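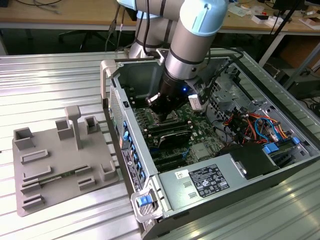 4.2 What the case tells the hand

The office tower is a modest object and has attracted a modest literature. Most of what has been written about taking one apart concerns what is recovered at the end, by weight, and treats the opening of the case as a sort of preliminary throat-clearing. Our own interest is in the throat-clearing. Of the 61 towers that passed through the Todus workshop during the study, every one had at some point been designed by a person who expected it to be opened by another person, and the two had evidently never met.

We begin with colour. Several makers mark the parts that a hand is meant to touch, and leave the remainder in whatever shade the metal arrived in. Figure 2 shows a tower of this kind, on its side with the side panel off. The strip of latches at the expansion slots is blue, as are the tabs by the drive bays and the button framed by the grey handle. Set against bare metal and a green motherboard, the blue parts are easily found, and we take them to form a small vocabulary: touch this, leave that. Anghel and Hollmann (2017) call such parts "invited" and everything else "tolerated", and we keep their terms, having failed to improve on them.

The difficulty is that the vocabulary is not kept to. The same figure has a bundle of wires in red, orange, yellow, blue and black running towards the drive area, and the blue in that bundle is no invitation to anybody. Dismantlers with experience do not confuse the two, and when we raised the matter they were polite about it. Newcomers were less certain. One trainee at the Hiltus site, told to "start with the blue bits", spent some minutes following a cable with great care to a place where nothing could be undone. We recorded this as an error of instruction.

Labels are the second means by which a case addresses its reader, and they are the more talkative. A typical power supply carries a black or white panel of regulatory print, dense with certification symbols, none of which helps in getting it out. The barcode stickers nearby are informative to a scanner. In interviews, dismantlers reported reading the power supply label chiefly for its rating, and ignoring the rest "like the back of a shampoo bottle" (Makel, senior bench worker). The diagrams printed inside some side panels fared better in principle. In practice the panel is the first thing to come off, and is then leant against a wall, usually with the diagram facing the wall.

Order of removal

The service manuals we consulted agree on an order: panel, expansion cards, drives, power supply, memory, board. The bench does not. Workers at both sites preferred to take the memory early, on the grounds that it was small, worth having and liable to be knocked by whatever came out next. In a case laid flat this is a reasonable instinct. In the tower in Figure 2, for instance, the row of memory slots lies just above the expansion card and its heatsink shroud, and a careless elbow would have plenty to introduce itself to. The power supply, being the heaviest item, was left until late by most workers and removed first by one, who said he liked to get the bad news over with.

Cables governed the sequence more than any manual admits. Where a bundle crossed the case, everything beneath it waited. Workers either unplugged the bundle and folded it back over the side, or held it aside with the spare hand, and those who held it aside soon discovered that they did not have a spare hand. Folding back was quicker over a full shift. Hollmann, observing at Hiltus in September 2019, noted that the folded bundle tended to creep back into the case while the worker was looking for a screwdriver, and proposed a clothes peg. The peg has since been adopted. It is the only piece of equipment introduced by this project that anyone has asked to keep.

Handles

We had not planned to write about handles. They appear in the coding scheme as an afterthought, between "feet" and "miscellaneous trim". Yet 21 of the towers had some form of carrying handle, and these were consistently described as better machines, including by workers who had just found that they were slower to strip. A handle suggests that somebody once imagined the tower being moved, and moved by a person with a back. It also gives the hand something to hold while the case is turned on its side, an operation that otherwise relies on sharp folded edges and optimism.

There is a cost. A handle at a corner is one more thing to route around, and on cases with a pair of them sleeves were caught often enough that the Ehlers bench sheet now has a line about rolling them up. We considered recommending their removal before work begins, until it was pointed out to us that on several models the handle is fixed from the inside.

Taken together, the observations suggest that colour marking reduces searching but does little for the order of work, and that cables deserve a place in any account of the time spent. Section 4.3 turns to the screws, of which we have more than 3000, sorted by length and, since November, by somebody else.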